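Working Group on Good Practice for Two-Arm Handling
Minutes of the November meeting, Ranham
Thursday, start 14.00

Present: site representatives from Ranham, Vasley and Wandale; the Vainio safety adviser (by phone). Apologies were received from the Vasley maintenance lead.

1. Minutes of the last meeting
Agreed with one correction. Under item 4, "arm speed" should read "speed of the gripper tip". The corrected copy replaces the one on the shared drive.

2. Matters arising
2.1 The Wandale site has now fixed its floor markings. Closed.
2.2 Vasley has not yet sent its list of stop button positions. Carried forward.
2.3 The question of whether a site may keep its own short form of the rules was raised again. The group held to its earlier view: a short form may be posted at the cell, but it must carry the version number of the full text.

3. Draft rules, section 2: working space
3.1 The group went through the draft clause by clause. Clause 2.1 (marking of the shared zone) was accepted without change.
3.2 Clause 2.2 sets a gap of 50 mm between the two grippers when both are inside the shared zone. Wandale asked for a smaller figure for slow work. The adviser was against this, as the gap has to cover the camera and its bracket as well as the fingers. The figure stays. The wording will be changed to "between the nearest parts of the two arms, including anything fixed to them".
3.3 Clause 2.3 (order of entry). The draft let either arm enter first. Changed to: the arm that enters second waits until the first has closed on its object or has left the zone. Vasley asked for its objection to be noted – it expects longer cycle times.
3.4 Clause 2.4 (furniture and fixed items). Shelves, tables and their legs are to be treated as fixed obstacles and entered in the cell plan before work starts. If one is moved, the plan is to be redone and signed.

4. Draft rules, section 3: cables and floor
4.1 Cables at the wrist must have enough slack for full rotation and must not hang below the fingers at any point of travel. Bundled cables over a rail are to be tied at both ends of the bundle.
4.2 Floors are to be swept before each session. Ranham asked whether this applied to light dirt. It does. The clause will say "visible dirt" so that the matter is not left to the operator.
4.3 Objects lying on their side or upside down count as normal items and are not a ground for stopping work. The operator is not to reach in and set them upright while either arm is powered.

5. Illustration for section 2
The picture below was put forward to go with clauses 2.2 to 2.4. 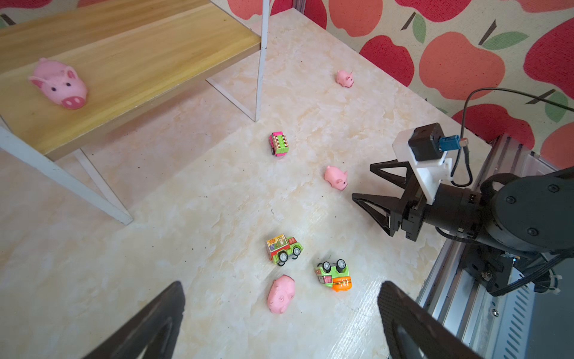 Photo: Ranham site, wrist camera view. For use within the working group.

5.1 Accepted. It shows both grippers near small objects on the floor, with the shelf legs close by, and it will be placed after clause 2.4.
5.2 The caption is to name the second arm's camera module and bracket as parts that count towards the gap. The pig figures and toy vehicles will be called "small objects" in the caption, to match the terms list.
5.3 Vasley asked for a plan drawing on the facing page, with the shared zone hatched. Agreed. Ranham to draw.

6. Actions
Ranham: reword clauses 2.2 and 2.3; plan drawing and caption for section 2.
Vasley: list of stop button positions; written note on cycle times under clause 2.3.
Wandale: check clause 4.1 against its own cable routing and report any conflict.
Vainio: comments on section 3 in writing.

7. Any other business
Wandale asked if the rules would cover hand-held grippers. Outside the present scope – to be listed for the next revision.

Next meeting at Vasley, same start time. Papers to be sent out 14 days beforehand.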